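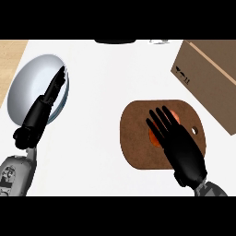

"How far out do the seals haul up?"

"Two miles past the point, on the flat rocks, if the wind stays west."

Clotilde Bodin wrote that down. She was the only one of the passengers with a notebook. The rest had phones, and they held them up at the harbor wall, the gulls and the back of Radomir Georgiev's head while he started the engine.

The boat was the Naylor. She took 12 people and smelled of diesel below the rail. Radomir had run her out of Brorbridge for nine seasons, first for fishing parties and then, when the fishing parties stopped coming, for people who wanted to look at animals and leave them where they were. The money was the same. The lunches were better.

Songül Yüksel handed out the life jackets and gave the talk. Stay seated past the breakwater. No food over the side. If a seal lifts its head, we stop. If three of them move toward the water, we leave.

"Even if we just got there?" a man asked.

"Even then."

They cleared the point at 9:40. The wind had gone around to the north, and Radomir said nothing about it until the flat rocks came into view with nothing on them but weed and one cormorant.

"So where are they?" the man said.

"Gendside, maybe. Other side of the island."

"Maybe?"

"They don't call ahead."

It was another 40 minutes to Gendside. Songül poured coffee. A boy was sick into a bucket and felt better and asked for a cookie. Clotilde drew the cormorant from memory and got the neck wrong.

She had come on this trip once before, in February, with her sister, and they had seen 227 seals. Songül had clicked them off on a counter for the winter survey. Her sister had talked about it all the way home on the train and for weeks afterward. Clotilde had not told anyone on the boat about that. There was no reason to.

Radomir cut the engine well outside the cove. The Naylor drifted. At first there were only gray stones along the shore, and then one of the stones scratched itself.

"Oh," the boy said.

All of them put their phones up. Clotilde closed the notebook and left it on the bench. A young seal near the waterline raised its head and looked at the boat – or past it, at the open water. Songül lifted one hand, and Radomir let them drift where they were, with the tide going slowly out.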